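Where Does the Lint Go? Microfibers in Laundry Water
Summer project report, 11 Aug 2023
Lukian Ostapchuk and Valentyna Levchenko

We picked this topic after a lecture on river plastics, when Valentyna asked how much of the stuff comes from our own sweaters. We had no idea, and that was a great place to start!

Clothes shed tiny fibers when they are washed. Cotton and wool fibers break down fairly well, but polyester and acrylic ones hang around for a very long time. Most are too thin to see without a microscope, so we spent a big part of August bent over one (Lukian now has opinions about microscope chairs).

What we washed

We compared fleece blankets from the Ostska thrift store with plain cotton towels. Each load weighed 800 grams and went through the same cool cycle with no detergent, as soap bubbles made our first filters nearly impossible to read. We ran every load 3 times and collected the drain water in clean buckets. From each bucket we took 1,000 ml, stirred it well and pulled it through a paper filter.

Counting

We divided each filter into squares and counted fibers in a random set of them. Our highest count was 315 fibers on one fleece filter, from a first wash. By the third wash the fleece was shedding much less, which we were really excited to see on the graph. The towels shed plenty too, but under the microscope their fibers look flat and twisted, like ribbon, while the polyester ones are smooth and even. Once you learn to spot that, sorting them is a lot of fun.

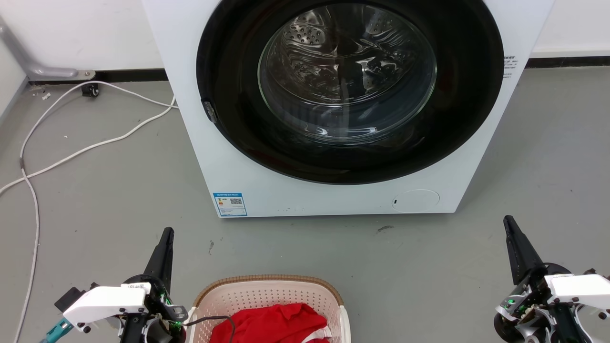 Maksymiv College, Department of Environmental Studies, Water Group

Front loaders use less water than the older top loaders, and several papers we read link lower water volume to less shedding. We would love to test that next, with the same blankets and both kinds of machine.

Problems

Our blank samples were not perfectly clean. A few blue fibers showed up in plain tap water, and we think they came from Lukian's shirt. After that we both wore white cotton lab coats and kept the filters covered. We also lost one towel sample when a bucket tipped over, so that average rests on two runs.

Next steps

We want to try longer cycles, warmer water and fuller loads. Valentyna is also working out how to dry and weigh the fibers, as counting favors lots of short pieces over a few long ones. The count sheets are in the group binder, filed under Fleece.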